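### 4.2 Who Minds the Stove

The Mkhize staff canteen serves 950 lunches a day, and its cooks had been promised that automation would take over the dull parts. Before any arm went near a real burner, each stove task was rehearsed in the Cetel simulator, where the cooks were asked to sit in as reviewers. This added a dull part.

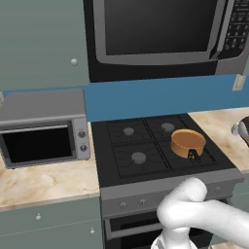

**Figure 3.** Simulated stove task, with the gripper at the front of the range and a pot on the front right burner.

Of the 72 runs reviewed in September, the cooks rejected 64, mostly over pot handles. Engineers had scored the same runs on reach and timing and were rather pleased with them. Efe Aliyu, the senior cook, now spends two hours each afternoon writing comments such as "no" and "still no." Her job title has not changed — her chair has, as she did not previously have one. Younger cooks reported missing the stove, though not the lunch rush.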